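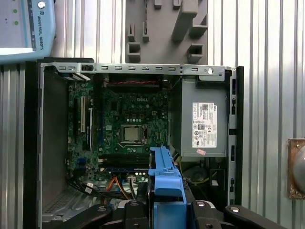
*The Dell with the lid off, on its side. Processor in the middle, power supply on the right.*

April 10, 2025

I bought this desktop in February from Mpho Ndlovu, who was clearing out the back office at Serkura. She wanted 40 dollars for it. It sat under my desk until this week, when I finally opened it up.

The plan is simple. My nephew Bongani needs a computer for school and he doesn't need a fast one. He writes papers, watches videos and plays one old game that would run on a toaster. I figured I could clean this one up, put fresh thermal paste on the processor, and hand it over.

The inside is laid out like most office Dells I've worked on. Green board, memory slots below the processor, gray power supply off to the side by the front bezel. The red and black twisted cable runs across the top of the board, just under the rail. I took a note of where it goes because I have put one back wrong before and lost an evening to it.

For the old paste I use rubbing alcohol and coffee filters. Paper towels leave lint. Go slow near the edges of the socket and leave the latch alone unless you are swapping the chip, which I'm not.

The vent grille is the other thing I always check. On these cases dust collects behind the small holes and you can't see it until you shine a light through from the other side. I use a soft paintbrush and then a little canned air.

The cables at the bottom of the board are what I like least. The black data cables have white tags on them, and I'm going to write on the tags with a marker before I unplug anything. The orange one loops down next to them and gets in the way of my hand.

Parts so far: a used drive for 27 dollars and a tube of paste I already had. I told my sister I would keep the whole thing under 80, so there is still room for a keyboard. Anel Shabalala says she has a spare mouse.

I'll post again when it's back together and Bongani has it.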